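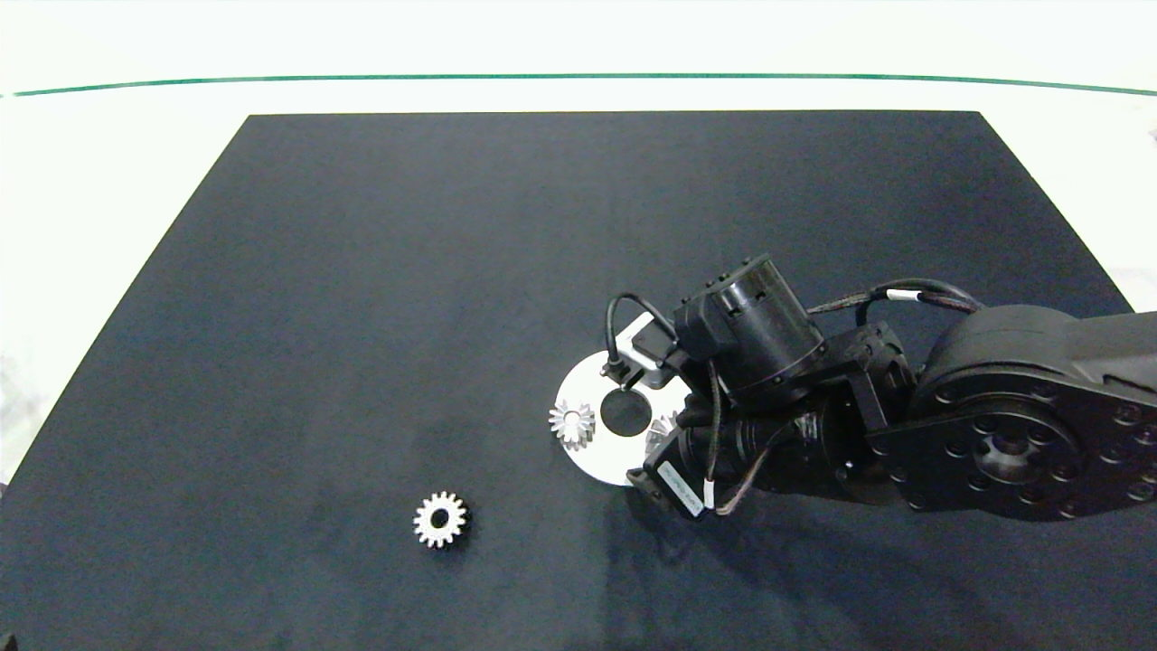

Figure 1. The arm at the white disc, with a spur gear lying clear on the mat.

Unplanned Movement of a Bench-Mounted Arm During Gear Placing
Final project report, Department of Mechanical and Control Engineering, Litdale
Submitted by Wenche Eide
September 10, 2021

Summary

This report deals with a fault found in the Stiltanen arm during a student project on the placing of small metal gears. On nine occasions in a run of 2,978 placing moves, the wrist of the arm turned without having been told to do so. On three of those occasions the gripper struck the disc on which the gears were being placed. No person was hurt. The fault was traced to a cable connector at the wrist, which lost contact for a very short time when the cable was pulled tight, and to a setting in the control program that caused the wrist to return to its start angle when contact came back. Both causes have been dealt with. The report sets out how the fault was found, what was changed, and what remains to be done.

1. Background

The aim of the project was to have the arm pick up loose gears from a flat mat and set them down on a disc in a known position. The task was chosen by the department as a smaller version of an assembly step used in the teaching workshop at Torvik, where students build gear trains by hand. The project began in March and was planned as a study of placing accuracy. It was not planned as a study of safety. The change of subject was agreed with the department after the third event, when it had become clear that the accuracy results could not be relied upon until the cause was known.

The arm was controlled through Teria, the department's own program for small arms. Teria sends each joint a target angle and reads back the angle that the joint reports. It had been used in earlier student projects, none of which had recorded a fault of this type. Those projects used a lighter gripper with fewer cables, and the wrist was seldom turned through its full range.

Bevel gears are harder to place than spur gears. The sloping teeth give the fingers less to hold, and the part tends to tip if it is let go slightly too high. For this reason the wrist was made to turn a good deal more than in previous work, so that the fingers could meet each gear from the best side. This has a direct bearing on the fault.

2. Description of the fault

The first event took place at move 730. The arm had set down a bevel gear and was about to open the gripper when the wrist turned sharply and then stopped. The gear was dragged over the disc. The program showed no error and went on to the next move as if nothing had happened. The event was put down at the time to a slip of the fingers, and the run was continued. This was a mistake, and it is recorded as such. Had the run been stopped, the log of the wrist angle would have shown that the joint had moved by much more than any slip could explain.

The later events followed the same pattern. The wrist turned towards its start angle, stopped, and then went back to the angle it had been given. The whole movement was over before an operator could reach the stop button. In the three cases where the disc was struck, the gripper was low and close to the work. In the others it was clear of the mat and touched nothing.

The speed of the wrist during these events was higher than the limit set for normal work. The limit in Teria is applied to planned moves only. A joint that is returning to its start angle after a loss of contact is not following a planned move, and so the limit did not apply – a point which had not been noted in the program's instructions.

3. Risk to persons

The arm is small, and the force at the gripper is low compared with that of an industrial machine. It is still enough to trap a finger against the table or to throw a small metal part. Under the rules in force at the start of the project, the operator was allowed to reach in and reset gears by hand while the arm was holding still, provided that the program had been paused. Pausing the program does not remove power from the joints. An event at that moment would have brought the gripper round towards the operator's hand at full joint speed.

No event took place while a hand was within reach. The records do not give any reason for this other than chance, since the arm spent much more time moving than paused. The rule was withdrawn on the day this was understood. From then on, power to the joints was cut before any person reached over the mat, and eye protection was worn by everyone at the bench.

4. Finding the cause

Three possible causes were considered: an error in the program, a failing motor, and a poor electrical contact.

The program was tested first. The same moves were run with the arm switched off and the joint replies supplied by a second computer. No unplanned target angle was sent. This showed that Teria was not ordering the movement in the course of a normal run, although it did not show how Teria would act if a joint stopped replying.

The wrist motor was then taken off and exchanged with a spare. An event took place again in the following run, with the new motor fitted. The first motor was checked on the test stand and found to be sound.

Attention then turned to the cables. The log was searched for places where the wrist had failed to reply, and a gap was found just before every event. The gaps were too short to raise an alarm, because Teria waits through several missed replies before it reports a lost joint. When the positions of the arm at these gaps were compared, all were found to lie near one end of the wrist's range, with the forearm stretched out. In this position the loop of cable beside the gripper is drawn tight and pulls sideways on its connector.

The fault could then be produced at will. With the power limited and a screen placed in front of the arm, the wrist was moved slowly to the end of its range and the cable was pulled lightly with a cord. The joint lost power, restarted, and turned at once towards its start angle. The connector was removed and examined under a magnifier. One of its contacts had been pushed back in the housing and was held in place only by the stiffness of the wire.

It is not known when the contact was pushed back. The gripper was changed before the project began, and the connector would have been undone and refitted at that time, but no record was made of the work.

5. Changes made

The connector was replaced, and the new one was pulled by hand to check that each contact was locked. The cable was re-routed with a longer loop and clamped to the arm a short way behind the connector, so that any pull is now taken by the clamp. The range of the wrist was reduced slightly at the end where the events had taken place.

Two changes were made to Teria. A joint that restarts now stays without power until an operator has confirmed that it may move. A single missed reply is now written to the log and shown on the screen, so that a poor contact may be seen well before it gives trouble. The speed limit has also been extended to cover every movement of a joint, planned or not.

The first version of the restart change had a fault of its own. With the wrist left without power, the gripper sank under its own weight and came to rest on the disc. This has been met by having the other joints hold their positions and by leaving more height between the gripper and the disc on the way in. The wrist may still sink when the gripper is very low – this has not been solved.

6. Results after the changes

The test with the cord was repeated on the repaired arm. Pulling the cable no longer caused a loss of contact. The connector was then undone on purpose while the arm was moving slowly, in order to test the program alone. The wrist stopped, the screen showed the lost joint, and no movement followed when the connector was pushed back in.

A full run of the same length as the first could not be completed in the time left. The shorter runs that were made showed no missed replies. This is encouraging but does not prove that the fault has been removed, given how rarely it appeared before.

The accuracy results from the first part of the project have been kept but are not reported here. Moves made close to a gap in the log would have to be taken out before the figures could be used, and it has not been settled how wide a margin should be left on each side.

7. Recommendations

The department is asked to adopt the following measures for all bench arms.

Power to the joints should be cut before any person reaches into the working area. A paused program should not be treated as a safe state.

A written record should be kept whenever a gripper or cable is changed, with the name of the person who did the work and a note that each connector has been checked.

Any unexplained movement should end the run, and the log should be read before work is started again.

The Teria instructions should state plainly what each joint will do after a loss of power. The present text deals only with the starting of the whole arm.

A stop button that cuts joint power directly should be fitted at the Torvik benches before the arm is moved there. The present button at Litdale acts through the program, and its response has not been measured with a joint in the lost state.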